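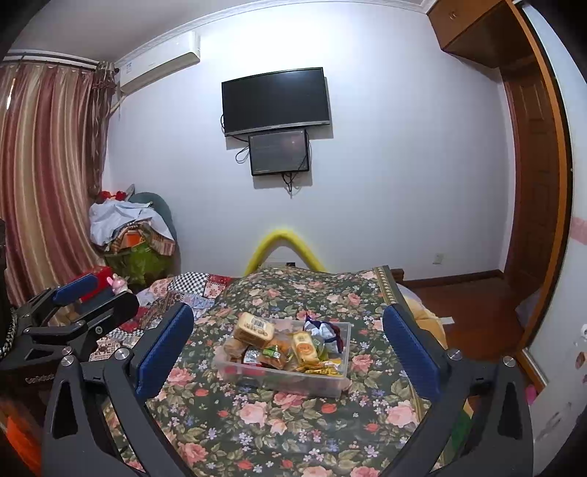 Fig. 1. A small bedroom, with a dark green floral bedspread.

Week 3: Pattern and Scale in Home Textiles

Okay, so last time we got a little stuck on the word "repeat," and I want to clear that up before we move on. A repeat is just the distance from one spot in a pattern to the next place that same spot turns up. Satish Chaturvedi's chapter calls it the "unit height," same thing, don't let it throw you.

Now, florals. I love them, I grew up with them, and I'll try to be fair! A big repeat (say, 70 centimeters) wants a big surface. Put it on a cushion and you get half a flower and a bit of stem. Dark grounds are a separate question — they hide wear nicely, and they also pull the eye down toward the bed, so the walls feel farther off.

Please read pages 2 to 17 of the Parnden packet before class. Veronica Vasiliu's essay on bedcovers is in there too, and I think she's wrong about borders, so come ready to argue.

For your sketch: pick one fabric at home, measure the repeat both ways, and draw two full units. Colored pencil is fine. Drop it in my box in room 217 by noon. Mamta Garg has the spare tape measures if you need one.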